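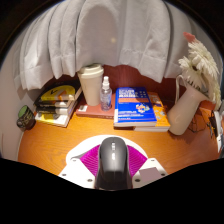
White pleated curtain over the wood nook, front room.

Minutes, Friday evening meeting, 24 March 2023
Macapagal House tenants' group

I'm doing the minutes again because I was the one holding a pen. They're longer than last time, sorry, but two people told me the December ones were too short to be any use, so there you go!

We started late (the kettle) and there were 11 of us, plus one on the phone who could hear most of it. Apologies came in from both of the ground floor back apartments.

Last minutes. Read and agreed, with one fix: I had put that the bike rack was going by the side gate. It's going by the bins. I've changed it in the binder.

Laundry room. This took up most of the evening, as I think we all knew it would. The sign-up sheet isn't working for people on late shifts, who come home and find every slot taken until the weekend. We went back and forth on whether to cut the slots shorter or limit how many each apartment can book. I was for shorter slots, but the top floor pointed out that a heavy wash plus the dryer won't fit, and fair enough, it won't. What we settled on is 2 bookings per apartment per week, with anything still open after nine at night free for whoever turns up. We'll try that for a month and see. I'm making the new sheet and I'll put it up on Sunday — please don't write on the old one after that.

Somebody also asked that we stop using the folding table as a place to leave detergent. Agreed all around, a bit sheepishly in my case.

Heating. Postumham Property Services wrote back at last. They say the boiler visit is booked but they haven't given us a day, and the letter doesn't mention the third floor radiators at all, even though we wrote an entire page on them. We agreed to write again and ask for a date in writing, and to list the apartments one by one this time so nothing gets skipped. If your radiator is knocking, cold at the top, or stuck on, put a note under my door by Wednesday with your apartment number. Please include the number, last time I got three notes that just said "mine too."

Courtyard. The Cendier nursery will let us have seedlings at the trade price if we order together. We talked tomatoes, beans and herbs, and then for quite a while about whether mint should be allowed in the raised beds (pots only, carried with one against). Everyone who wants in pays $30 toward soil and plants, in the envelope, name on the front. I said I'd pay for anybody who's short this month and they can square it with me later. Watering turns to be worked out once we know who's in.

Street noise. The bar on Odia Street has started putting its bottles out before six in the morning. The second floor front is getting the worst of it. We decided a friendly visit should come before any complaint, and two of us will go over on a weekday afternoon when it's quiet. I'm one of them, wish me luck.

Spare keys. Still no good answer on who keeps the key to the roof door. I have it for now, in the blue tin. Carried over.

Any other business. There's a stroller in the hallway that has been there since before the holidays. If it's yours, please move it or tell us, and if it's not claimed by the next meeting it goes to the thrift store. Also, the lemon cake was a big hit and several people want the recipe, so I've copied it out and pinned it to the board downstairs. Use less sugar than it says.

Next meeting is in a month, same time, and the top floor has offered to host. Bring a chair if you can carry one up.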